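Ticket: Recipe import drops fractions after update
Product: Carretero (recipe manager, desktop)
Status: Solved, leaving open for comments
Opened by: Agnes Bakke, Lisville

First off, I love this program! I've got 1,996 recipes in it, going back to my grandmother's cards, and it still opens in a blink. But since the September update, anything I import from an old Worness export file loses its fractions. "1½ cups flour" comes in as "1 cups flour". My shortbread was a puddle.

What I've tried so far:
Restarted, no change.
Turned off the spelling helper, no change.
Imported one recipe by itself, same thing.
Typed ½ straight into a recipe and saved it. That works beautifully, so it's only the import.

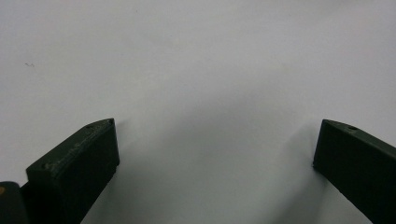 Reply from Mallmont support, 9:40 am
Thanks Agnes, great detail. Could you open the export file in a plain text editor and tell us whether the fractions show up there? Please also check the encoding box on the import screen. The update set it to "Auto".

Agnes, 11:15 am
They're in the file, clear as day. The box does say Auto. I changed it to "Western (older files)" and ran a batch of 100 and every fraction came through!! Even the odd ones like ⅜. I'm thrilled. Then I did the full lot and 113 recipes came in with no colour labels. My labels are how I find the Christmas baking, so I'd really like those back. 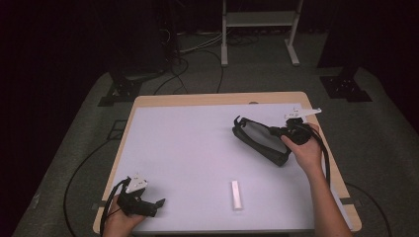
Table with a pale top, a hand-held gripper in each hand.

Mallmont support, 1:05 pm
The labels are a separate problem. Worness kept them in a second file ending in .lab, and it has to sit in the same folder as the export. Move it there, delete the unlabelled copies and import again with the same encoding setting.

Agnes, 2:30 pm
Found the .lab file in my old backups folder, moved it over, and all the colours are back. Roughly 196 of them are green for Christmas, which even I think is a lot of baking. Could the import screen please mention that second file? Thank you so much, I'm off to redo the shortbread.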